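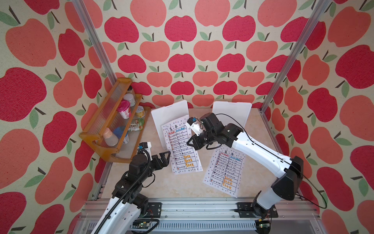
## Re: [fledider-catering] What happens to the menu desk when Minja goes live?

Replying to the list since a few of you at other sites wrote to me off-list with the same question. The earlier message first, trimmed a bit:

> We've been told our site gets a Minja cell for the menu stands after Hilville has had its turn. Right now two people on the early shift do stands from 5:30 until the counters open. They print, swap, write in the specials and carry the stands out. Management says no jobs go away. I have heard that sentence before. What did your early shift look like before, and what does it look like now? And who fixes it when it drops something?

I work the menu desk at Hilville and I've been on early shift for 8 years, so I can answer most of that. I can't speak for what Jedemar plans at other sites.

## Before and now

Before, we did what you do. Print the sheets, pull the old ones out, slide the new ones in, write the specials at the bottom with the orange marker, set the stands by the counter door. Last February the desk handled 1,183 sheets. I know because we had to log them for the trial.

Now the cell does the handling of the sheets and we do the rest. One person loads and watches, and the other goes to the kitchen to get the specials confirmed. That second part used to be a phone call nobody answered. It's a better use of the hour, in my opinion. It's also more walking, and one of us has a bad knee, so we had to ask for the roles to rotate. They weren't set up to rotate at first. Ask for that early.

The specials are still written by hand. There was talk of printing them, but the kitchen changes its mind too late for that.

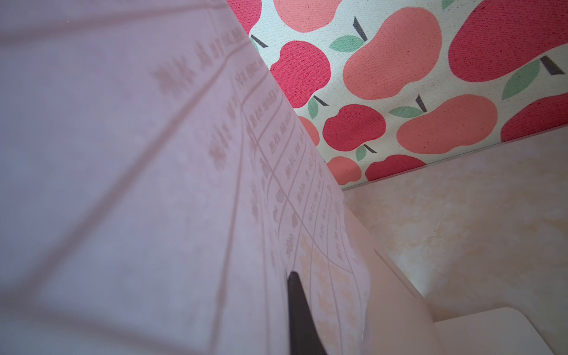 Paper weight is the thing you'll end up arguing about. Purchasing likes thin stock and the arms do not. We used to compensate with our fingers without thinking about it, and a gripper needs that spelled out. The wrist view shows how little there is to work with: one narrow black fingertip up against the underside of the sheet, and the sheet thin enough that the table shows through it backward. We asked for heavier stock and got it for the counter menus only. The side-table menus are still the cheap kind and we do most of those ourselves.

Somebody has to look at that wrist view when the cell stops and asks for help. That is a new task, and for the first weeks it wasn't in anybody's job description. It is in ours now, in writing, with a pay step attached. The pay step took 3 meetings.

## Who fixes it

We clear drops and bent corners. We don't touch cables, boards or anything on the rail. That line is on a card taped next to the stop button. If your site doesn't have the card, ask Jedemar support for it before you sign the training sheet.

A stop usually takes a minute or two to clear. A bad morning has several, and then we're back to doing stands by hand with one person in the kitchen, which is slower than the old way. We asked for a rule that if the cell isn't running by 6:15, both people go back to manual. We got it.
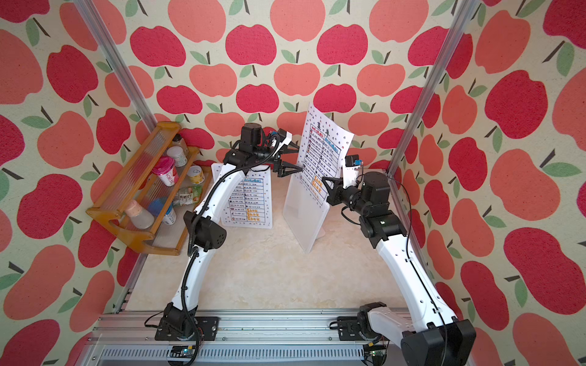
Checking has changed more than I expected. When you slid the sheet in yourself, you read it without meaning to, and you caught a wrong price or a missing dish. That doesn't happen if you're only loading. So one of us now goes over each stand before it leaves, title first and then straight to the orange entries near the bottom, where most of our mistakes are. With the menu upright in its frosted stand and a gripper on either side, you can read it well enough from where you sit, but we do it after the arms have parked. Please don't let anyone tell you to save time by checking while they move.

On jobs: no one at Hilville was let go. The temp hours we used to get before holidays are gone, though, over 200 of them for the year, and those hours went to real people. I'd put that question to your manager directly, because "no jobs go away" doesn't cover it.

I can send the rotation sheet and the wording of the 6:15 rule to anyone who wants them. Reply to me and not to the list, the attachments get stripped.

Menu desk, early shift
Hilville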